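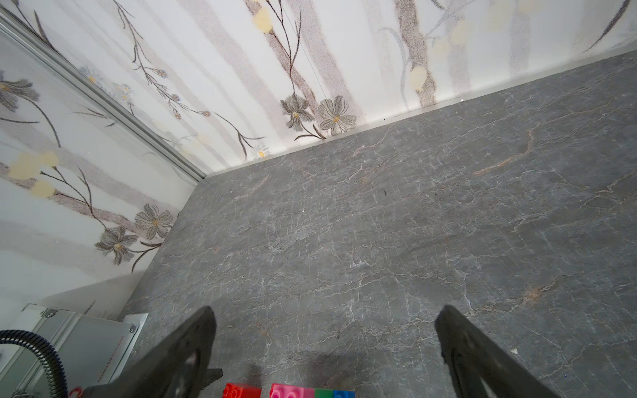

The practice corner on the second floor, bricks at the ready.

I promised Hawi I'd write something for the newsletter about life on the returns floor now that the arm has come to stay, and she has been very patient with me, so here goes!

For anyone who hasn't been up to see us lately: I've worked the sorting bench at Pruletti for six years. Toys come back from nurseries and play centers, we check them, sort them by color and size, clean them, and send them out again in fresh kits. Building bricks are the biggest part of it by a mile. In December alone we had 1,087 kits come back through the door, and every one of them got tipped out and picked through by hand. My thumbs remember each one.

So when Obsa Ayele stood up at the team meeting and told us we'd be trying out an arm from Jurnix, I'll admit my stomach dropped a bit. I went home and told my husband I was being replaced by a pair of tongs. (He asked if the tongs would be doing the early shift, because if so, good luck to them.)

Well, it's been a couple of months, and my job hasn't gone anywhere, but it has changed quite a lot. I used to spend a whole shift on my feet at the bench. Now I do the first half of the day there and the second half with the arm, teaching it. You lay out some bricks, you guide it through the pick, you save that one, you move the bricks around, and you do it again. And again! It's fiddly in a way I didn't expect. A brick lying square is one thing, but tip one at an angle or shove it up against its neighbor and the whole approach has to change. I never once thought about how I pick up a brick until I had to show somebody else, and now I can't stop thinking about it. I caught myself lining up my fingers over a bread roll last week.

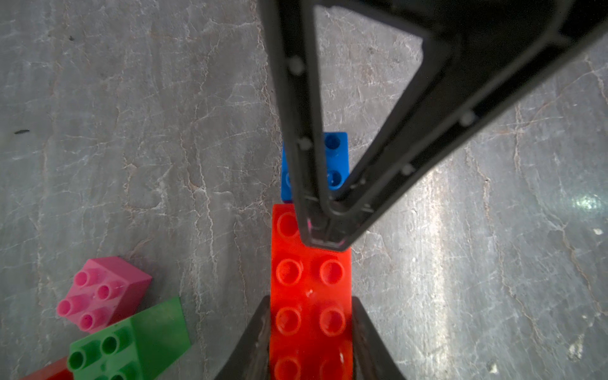
The big two-by-fours are my favorites to teach with. There's plenty of brick to aim for, and you learn quickly that coming down on top of the studs is no good when what you want is a finger on each side. The small ones make me grumpy. I have a rule that I stop for tea after a bad run of small ones, and Obsa has been very good about letting me keep that rule.

What do the rest of the team make of it? Mixed, if you want the truth. Some people love that there's less bending and reaching in the plan. My back is certainly voting yes. Others miss the chatter, and I do too a bit. When you're at the bench you can talk all day long, but when I'm teaching I go quiet because I'm concentrating, and then I look up and it's lunchtime and I've hardly said a word to anyone. We brought this up with Obsa and now the teaching is done in pairs, one on the arm and one laying out the bricks and keeping notes. Much better! You get your gossip back, and the notes are neater too.

The other thing people ask about is hours. Nobody on our floor has lost any, and the teaching time is paid at the higher bench rate, which we had to push for (thank you to everybody who signed the letter, all 39 of you). What happens after the trial is a fair question, and I'm going to keep asking it. Obsa says the Fusden site will be watching how we get on before they decide on anything for their own floor, so I'd like us to have the pay and the breaks written down properly before then.

If you'd like to have a go, Hawi has a sign-up sheet by the kettle. Sessions are 2 hours, you don't need any experience, and you can bring your own cushion. The next introduction is on Thursday, February 29, 2024, straight after the morning break. Please wear flat shoes and leave your bracelets in your locker.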